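Clustari Trade Newsletter
Technical notes for stockists and salon accounts
30/12/2020

Item 4: Reformulated hand cream, storage and handling changes

The Clustari hand cream in the 70 ml tube has moved to a new emulsion base. The change applies to the unscented and the oat versions. The rose version stays on the old base until existing stock of the raw material runs out. Accounts that carry both types will need to store and rotate them separately for a while, and the notes below cover how to tell them apart, how each behaves on the shelf, and what to say to customers who notice a difference.

What changed in the formula

The old base was an oil-in-water emulsion held together with a single wax emulsifier. It was stable at normal room temperature but thickened noticeably in a cold stockroom. Tubes that had been chilled and warmed more than once sometimes gave a small amount of clear liquid at first squeeze. The cream itself was still usable, but customers returned it.

The new base uses a pair of emulsifiers, one that prefers oil and one that prefers water. The two pack more tightly around each oil droplet. Glycerin has gone up slightly and the shea butter has come down by the same amount. The remaining oils are sunflower and a light coconut ester, both unchanged. The preservative system is also unchanged, so the period after opening printed on the tube stays as it was.

The pH target has been lowered a little, to sit closer to that of skin. This has no effect on storage. It does affect anyone who mixes the cream with other products in a treatment room, and there is a separate section on that further down. 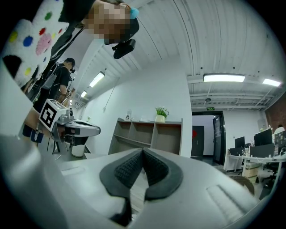
Feel on the skin is lighter. In the bench comparison the new cream spread more easily on first contact and left less drag once rubbed in. It also leaves less of a film, which some long-term users of the old cream will miss. For those customers the night balm is the nearer match. Do not describe the new cream as richer than the old one. It contains less butter and it feels that way.

Telling old stock from new

The front of the tube has not changed. Check the back panel. On old stock the ingredient list begins with water, followed by shea butter. On new stock it begins with water, followed by glycerin. The batch code on the crimp is the second check. New-base batches carry the letter N at the end of the code. Old-base batches end in a numeral.

Shipping cartons for the new base have the same N on the short side, under the barcode. A small number of early cartons went out with the letter on the long side only. If a carton shows no letter on either side, open it and read a tube.

Storage

Keep both versions out of direct sun and away from radiators. The old base should be kept off outside walls and concrete floors in winter. The new base tolerates a cold stockroom better, but it should not be allowed to freeze. A frozen tube may look normal after thawing and still have lost its structure inside. If a delivery has been left outdoors in freezing weather, hold the whole carton at room temperature for a full day, then open one tube and squeeze out a short line of cream on a clean white tile. A sound emulsion holds its edge. A broken one shows a wet halo or a grainy surface. If you see either, set the carton aside and contact the order desk before selling any of it.

Tubes are best stored cap down. The cap has a flat face and will stand without support. Storing cap down keeps the air pocket at the crimp end, so the first squeeze gives cream. Tubes laid on their sides are acceptable for a few weeks.

Sell old stock first. There is no safety reason to pull it, and we are not accepting returns of sound old-base cream for exchange.

Pumps for the back bar

The back bar size is filled at Baumgart, as before, and the pump is supplied by Trurnura. The new cream is thinner under pressure, so the original pump delivered more per stroke than intended. The replacement pump has a shorter piston travel. One stroke is enough for both hands of most adults. Two strokes will be too much for a standard hand treatment and will slow down the massage stage.

The two pumps look alike from the front. The collar of the new one has a raised ring at the base that can be felt with a fingertip. Do not move an old pump onto a new bottle. The thread fits, but the dip tube is longer and will bend against the bottom, which can block the inlet when the bottle is low.

To prime a new pump:

1. Hold the bottle upright on a firm surface and turn the head counterclockwise until it rises.
2. Press slowly, all the way down, and let it return fully before the next stroke.
3. Repeat until cream appears. Discard the first full stroke onto a tissue.
4. Wipe the nozzle and wait one minute. If cream continues to creep out, lock the head, unlock it, and press once more.
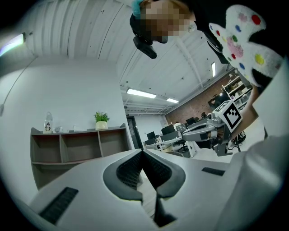

Mixing in treatment rooms

Some accounts blend the cream with a few drops of massage oil. The old base accepted this without much trouble. The new base will take a small amount of added oil if it is mixed in the palm and used at once. It should not be mixed ahead in a bowl or decanted with oil into another bottle. The balance between the two emulsifiers was set for the oil level in the finished cream, and extra oil left standing in it will separate.

Essential oils are a different matter. We do not supply safety data for the cream with added fragrance and cannot support its use that way. The oat version in particular is bought by people with reactive skin, and should be used as supplied.

Products with a high salt content, such as rinse-off scrubs, should be fully removed before the cream goes on. Salt thins the emulsion on contact. The result is a watery layer that rolls off the hand and leaves the skin feeling dry. If this happens, rinse with lukewarm water, pat dry and apply fresh cream.

Alcohol hand gel needs time to dry before the cream is applied. Wet gel under cream can cause pilling, seen as small soft crumbs when the hands are rubbed together. The crumbs are thickener from the gel and are not a fault in the cream. This is the question we expect most often this winter, with gel in use at nearly every counter, and staff should be ready to answer it.

Testers

Replace every tester tube that still holds the old base once your shelf stock has switched. A customer who tries one and takes home the other will notice. While shared testers are off the counter, use the single sachets. They are packed by Anileo and contain only the new base. The tear notch is on the left with the logo facing up. Sachets should be opened by the customer and thrown away after use, including any cream left in them.

Sachets come in boxes for counter use and are not for resale. They carry a batch code but no full ingredient list, so keep one boxed tube within reach for customers who ask to read it.

Patch test wording

The wording on the counter card has been shortened. The new text reads: Apply a small amount to the inner arm. Leave for 24 hours. Do not use if redness or itching occurs. Please remove the old card, which mentions an ingredient no longer in the unscented cream. The card for the rose version stays in place.

Staff should not offer an opinion on whether the cream is suitable for eczema, broken skin or any diagnosed condition. It is a cosmetic product. Refer the customer to a pharmacist or doctor.

Order codes and minimums

The order code for the new-base unscented tube is 2,248 on the printed price list. The comma is a printing error. Enter it in the order form without one, or the form will reject the line. The oat version keeps its present code. The minimum order is still one carton per version, and mixed cartons are not available during the changeover.

Back bar bottles ordered before the pump change will be shipped with the new pump at no extra charge. Accounts that already hold new-base bottles with an old pump can request a replacement through the order desk. Give the batch code from the base of the bottle. The old pump does not need to be sent back.

The rose version is expected to move to the new base in June. Its fragrance oil behaves differently with the new emulsifiers, and the stability run is still in progress. Samples kept warm are holding well. Samples cycled between cold and warm have shown a slight yellowing, which may be due to the fragrance alone. A revised data sheet will be sent with the first cartons. Please do not give customers a date before then.

Data sheets for the unscented and oat versions are available now from the order desk, on request, as print or by email.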